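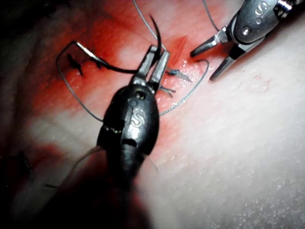
Two surgical instruments at close range, the nearer one with its jaws open.

In Praise of Mending Badly

My grandmother kept her darning things in a biscuit tin, and for years I believed, as I suppose most children of my age did, that all biscuit tins contained thread. She darned the way other people do the crossword, with her feet up and half an ear on the wireless, and her darns were dreadful. They were lumpy. They were brown on navy and green on grey. My grandfather went to church in them for the whole of his married life and never, so far as I know, had a cold toe.

I have been thinking about her lumps a good deal this autumn, ever since I went along to an exhibition of mended clothes with my friend Hanne Ladefoged, who sews far better than I do and is kind enough not to mention it. There was a fisherman's jersey, a christening gown, a pair of long socks worn by a man called Torley who walked to market and back in them for most of his life. The catalogue lists 163 pieces, and I'm afraid I made us look at every one of them, so that we missed our train and had to have a second tea (there was a very good seed cake, and I can't say I was sorry).

What struck me was how lovely it all was. The stitches were tiny and even, the patches had been matched with such care that you had to bend right down to find them, and the little cards used words like "exquisite" and "masterly". I came away full of admiration and also a bit downcast, and it took me most of the journey home to work out why. Those were the mends that somebody had thought worth keeping. My grandmother's would have gone straight in the rag bag, and yet hers were the ordinary kind, and it was the ordinary kind that kept whole streets of people dressed.

I think we have let mending become a thing for the gifted. When I ask friends why they've thrown out a perfectly good cardigan for want of an elbow, they hardly ever say that they couldn't be bothered. They say, rather sadly, that they'd only make a mess of it. These are people who cook burnt suppers without shame and who sing flat in the car! A crooked patch, though, they feel as a sort of public failing, as if the whole of the high street were going to come up and inspect the back of it.

Some stitching really must be perfect, of course. If I am ever opened up on an operating table I shall want the steadiest hand and the finest tools that can be had, and I'll be grateful for every one of them. But a pillowcase is a patient creature. It doesn't mind being unpicked, and it doesn't mind if you leave it on the arm of the sofa for a fortnight with the needle still in.

Signe Thorlacius, who taught needlework at my school and frightened us all, would not have agreed with a word of this. She made us sew the same seam over and over until it lay flat, and anything puckered was cut out in front of the class with a pair of long black scissors. I learned a good, flat seam from her. I also learned not to pick up a needle for nearly twenty years, and I know of several others from that room who have never picked one up again. I don't hold it against her, she loved the craft and wanted us to love it too, but I do wonder whether a few puckers let through with a nod might have left more of us sewing.

There's a money side to all this as well, and I don't want to be airy about it. My winter coat came from Ragnarsson's, in the days when they still had the shop on the corner, and it cost me more than I had any business spending. The lining went at both armholes last year. I was quoted a price for relining it that made me sit down, so I bought a reel of thread and did it myself over two wet evenings with our old cat, Uma, lying on whichever sleeve I needed. The stitches wander about like sheep. When I hang the coat up in a café I do turn the lining to the wall, I'll admit to that much vanity, but it is warm, and I expect to be wearing it for a good long while yet.

So if you have something in a bag at the bottom of the wardrobe, waiting for the day when you'll be good enough to tackle it, I would gently suggest getting it out this week. Use the thread you've got. Put the lamp close, have something nice on the radio, and stop when your neck aches. Hanne says I should add that you ought to wash the thing first, and she is quite right, I always forget.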